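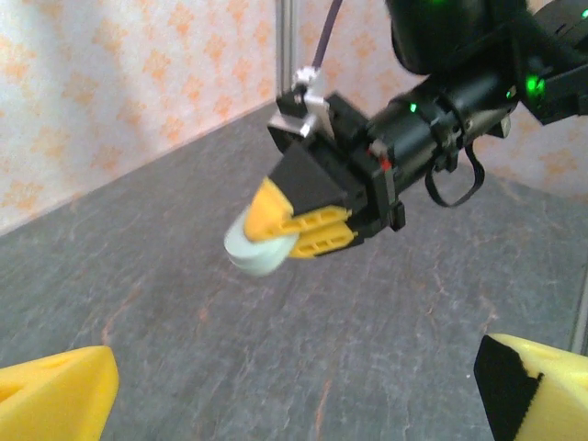 Runo is a two-arm bench cell that Bautista Durán and I have been putting together at the Zastodura shared workshop. We started in April with a bare rail and one arm, and the second arm went on after the first could reach all the corners it needed to reach. The job we settled on is a simple one: pick up a small piece from the work surface and put it down somewhere else. The yellow fingers on the gripper are the part we have redrawn most often. The lower one shows the lattice of rectangular cutouts we ended up with, and the pale green piece between them is the one we use for nearly all our grip tests. It is short and round, and it has to be gripped close to square or it turns.

Build notes, by Parvathi Shetty

The frame

The posts and rails are aluminum extrusion. Most of it was left over from a shelving project that another member gave up on, and the rest came from Prorken cut to length. Two of the lengths were 3 mm over, so we took them down ourselves. The front rail matters most because both arms hang their bases on it. We leveled it first and squared everything else to it, then went back a week later and did it again after the bench had been moved.

The walls

We wanted walls so that light from the rest of the shop would stay more or less out of it. Bautista papered them with a small repeating pattern in orange on a pale ground. It was a roll end from his hallway. I was against it and wanted plain gray, but the paper has held up well and the corners have not lifted. If we do this again I would paper the panels flat on the floor before standing them up. Doing it in place took a whole evening and a lot of trimming.

Fingers

Version 5 of the fingers is on now. The first ones were too stiff and pushed a round piece away before they closed on it. The second set was soft enough but bent sideways under load. After that we only changed the cutouts and the tip, one at a time, and wrote down what changed. That was slow but it was the only way we could tell which change had done what. The drawings are in the Zastodura shared folder under Runo, in the fingers directory. Please take the highest number and ignore the one called "final".
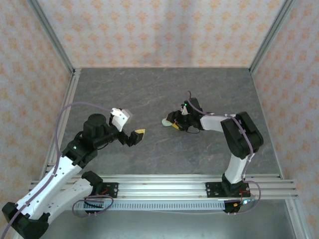
Both arms on the front rail. The right one is down at the green piece, and the purple cables still have their loops.

Cables

The loops look untidy, and we have tried to get rid of them twice. Both times an arm ran out of slack at full stretch and pulled on a connector. So the loops stay, long enough for the worst position and no longer. Everything that does not have to move goes into the slotted duct along the front. I label both ends of each cable before it goes in the duct, and I would tell anyone starting out to do the same. We found one swapped pair only after 19 minutes of checking code that had nothing wrong with it.

Arms

The links are white and the servo housings are black, so it is easy to see from across the room which part is bent where. The screws in the link shells work loose with use. We go over them at the start of each session with a hand driver. Bautista used a powered one on an early set and cracked a shell, and we now keep a spare of each link in the drawer under the bench - left and right are marked on the bag.

Running it

The longest test so far was 2,000 closes of a gripper on the round piece, done over several evenings. The fingers came through it. One tip had to be pushed back on near the end, and we have changed the fit a little for the next set. We have not yet tried a handover from one arm to the other. Both arms can get to the middle of the surface, and keeping them from wanting the same spot at the same time is the next thing on the list.

Still to do

Shorten the run from the right base to the board and tie it down.
Redraw the finger tip with a tighter fit.
Write a proper start-up sheet so other members can use the cell without calling one of us.
Take a copy of the whole setup to the Adugna open evening, if we can borrow a van.

Runo stands on the long bench at the back of the shop. Members are welcome to look at it at any time, but please ask before switching it on. Questions about the frame and the walls go to Bautista, and cables and fingers to me.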